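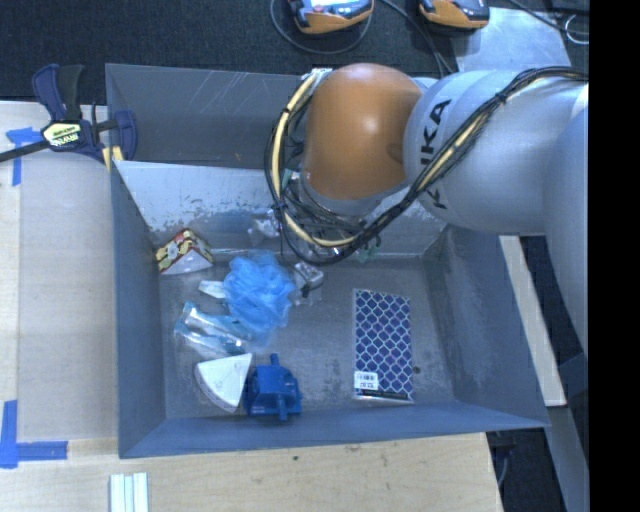 What does a missionary do all day, a girl at our Wednesday club wanted to know, and do they ever get to sit down? Great question! I went to Prusden for 10 months, so I'll have a go at answering.

A missionary is someone sent by a church to share what they believe about God and to help people where they live. Some teach, some are nurses, some mend water pumps. I mostly did reading lessons – and an awful lot of washing up.

First I had to learn the language. I kept a notebook of new words and got to 1,036 (I still muddled up "soup" and "Sunday"). Then I had to learn how people do things. In Prusden you take your shoes off at the door and you never, ever say no to a second helping!

On Sundays we walked over the hill to the church at Katona. The singing went on until lunch and I loved it.

And yes, you do get to sit down. Usually with someone's baby on your lap.

188 shares

Comments (2)
We read this at breakfast. My son wants to know what the soup was.
More about Katona please!

Related
What is a pilgrim?
Bell ringing at Prirkness
Why do churches have steeples?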